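Camside Storage Units, Ditberg Road Building
Fire and General Safety Walk-Through, with Comments
November 2022
Completed by: Deividas Eglītis
Copy to: site office, Baran Property Services

Ratings used: OK = no action. FIX = action needed, see comment. WATCH = acceptable today, check again next round. N/A = does not apply to this building.

Items left open from the January round are marked (carried over).

SECTION A. OUTSIDE AND PARKING LOT

A1. Fire lane clear and markings readable
FIX. Lane was clear. The paint on the north side has worn off for most of the stretch between the gate and the first roll-up door. Repaint when the weather allows. Until then put out the two portable signs from the shed.

A2. Gate opens fully by keypad and by hand release
OK. Hand release is stiff but one person can work it. Greased the pin while I was there.

A3. Hydrant access
OK. Weeds cut back.

A4. Outdoor lighting
FIX (carried over). The fixture over door 3 is still out. A new lamp was fitted in spring and went dark again within a month, so the fault is probably in the fixture or the feed. Needs an electrician. Please do not order another lamp.

A5. Surface, trip hazards
WATCH. The pothole by the dumpster pad was filled and the patch is holding. There is a new crack running from the drain toward the loading dock. A cart wheel will go over it but a hand truck catches. Look at it again after the first hard freeze.

A6. Dumpster distance from building
FIX. Dumpster had been left against the wall after pickup. Moved it back with help from the office. The hauler has been told before. Suggest painting an outline on the pad so the driver can see where it belongs.

A7. Building number visible from the street
OK.

SECTION B. EXITS AND CORRIDORS

B1. Exit doors open from inside without a key
OK at the front, rear and dock. The rear door drags on the sill at the hinge side. It opens, but a smaller person would have to push hard. Plane the bottom edge or reset the top hinge. Rated OK because it passes, but I would like it done.

B2. Exit signs lit
FIX. Sign at the end of corridor 2 is dim on one side. Battery test on that sign failed after a few seconds. All other signs held through the test. Replace the whole sign, as the last battery for this type took weeks to get.

B3. Emergency lights
OK. Tested by button. The head nearest the elevator points at the ceiling. Turned it down toward the floor. It looks like it gets bumped by people carrying long items.

B4. Corridors clear
FIX. A mattress and several boxes outside unit 175. Tenant was called and said they would be gone by evening. Please confirm in writing and add a note to the account. Same tenant had a shelf in the corridor in January.

B5. Corridor floor condition
OK. Tape edge lifting by the dock door, pressed back down. It will lift again.

B6. Stair handrails tight
OK. Upper bracket on the east stair takes a quarter turn every time I check it. Use thread locker next time.

B7. Stair treads and nosing
OK.

B8. Nothing stored under stairs
FIX. Two bags of ice melt and a broom under the west stair. The ice melt belongs in the shed. I know it is handy there in winter, but the space under a stair has to stay empty. If the site office wants a bag by the door, buy a lidded bin and keep it outside under the canopy.

SECTION C. FIRE EQUIPMENT

C1. Extinguishers in place, charged, tagged
FIX. All in place and in the green. The tag is missing from the one by the restroom. The bracket is loose on the one at the dock, with one screw stripped out of the drywall. Needs an anchor or a move to the stud on the left.

C2. Extinguishers not blocked
OK.

C3. Sprinkler clearance, 18 inches below heads
WATCH. Corridors fine. Of the units that were open during the walk, one was stacked too high at the back. Spoke to the tenant, who took the top row down while I waited. We only ever see the units that happen to be open, so the clearance rule should go back on the gate notice in larger print.

C4. Sprinkler valve open and sealed
OK. Seal intact.

C5. Alarm panel normal, no trouble lights
OK. The log sheet in the panel door is full. Printed a new one.

C6. Pull stations visible
OK.

C7. Fire doors close and latch by themselves
FIX. Corridor 3 door closes but does not latch unless it is pulled. Closer adjusted twice and still short. I think the strike plate has shifted. A wooden wedge was found on the floor next to it, which I took away. Anyone who needs the door held open for a move can ask the office to post a person there.

C8. Smoke detectors clean
OK. Dusty near the dock, wiped down.

SECTION D. ELECTRICAL

D1. Panels closed, labeled, three feet clear
FIX. Main panel has paint cans in front of it. Removed. Floor tape around the panel is gone and should be put back. The labels inside the door are in pencil and two of them no longer match the breakers since the Brernwood contractors added the camera circuit. Relabel in ink.

D2. No extension cords used as permanent wiring
FIX (carried over). Office space heater is still on an orange cord behind the file cabinet. Heater has to plug straight into the wall or go. I unplugged it and told the office.

D3. Outlets and covers
OK. One cracked cover in the break area replaced on the spot.

D4. GFCI outlets tested
OK. Restroom and dock both trip and reset.

D5. Computer and camera closet
WATCH. Door was locked, key in the office box. Closet was warm but the fan was running. Dust on the intake grille, vacuumed. Cardboard boxes from the last delivery were still on the floor next to the rack and have been moved to recycling. No liquids or cleaning supplies in the closet. Rule for anyone who opens a case: power off, cord out, wrist strap on, and the work goes to a bench and not to the closet floor.

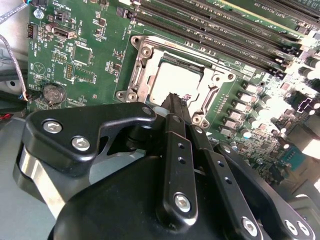

Item D5. Server board, CPU socket and memory slots.

D6. Electronics held for disposal
FIX. Old monitors and a box of loose batteries on the same shelf. Batteries with exposed ends must be taped and kept in their own container away from paper. I taped the ones I could find. The recycling drop-off limit should be checked before anyone makes the drive with a full load.

D7. Elevator certificate posted and in date
OK.

SECTION E. OFFICE, BREAK AREA AND RESTROOM

E1. First aid kit stocked
FIX. Low on large bandages. Eyewash bottle past its date. Replace both. Someone has been keeping sugar packets in the kit.

E2. Eyewash and cleaning chemicals
OK. Spray bottles labeled. Data sheets are in the blue binder, which was behind the printer. It needs to hang on its hook.

E3. Microwave and coffee maker
OK. Coffee maker was on with an empty pot. Switched off. A model with an automatic shutoff would take care of it.

E4. Step ladder
FIX. One rubber foot missing. Tagged out and placed in the shed. Do not use it to change lamps. The taller ladder is fine.

E5. Restroom floor and grab bar
OK. Bar is tight. Slow drip under the sink, bucket in place, plumber has been told.

E6. Emergency numbers posted
FIX. The list by the phone still has the old gate company on it. New list to be printed and put up at the office and at the dock.

SECTION F. LOADING DOCK AND CARTS

F1. Dock edge marking
OK.

F2. Dock bumper
WATCH. Left bumper has split at the top bolt. Still does its job.

F3. Carts
FIX. Cart with the blue handle has a flat spot on the front wheel and pulls to the right. Taken out of use. The rest roll and steer properly.

F4. Roll-up door safety edge
OK. Reversed on contact with a cardboard box, tested twice.

F5. Load limit sign on mezzanine
FIX. Sign has fallen and was lying on top of a cabinet. The limit is 3100 pounds per bay. Screw it back at eye level, as the tape will not hold in the cold.

ORDER OF WORK

Before the end of the week: corridor 3 fire door, items outside unit 175, office heater, exit sign in corridor 2, dock extinguisher bracket.

Before the first freeze: rear door, light over door 3, stored ice melt, new cart wheel.

When convenient: fire lane paint, panel labels, mezzanine sign, dumpster outline.

The walk took almost 3 hours, longer than last time on account of the wait at the open unit. Receipts for the outlet cover and battery tape are in the office tray.

Signed: D. Eglītis
Received by site office: ____________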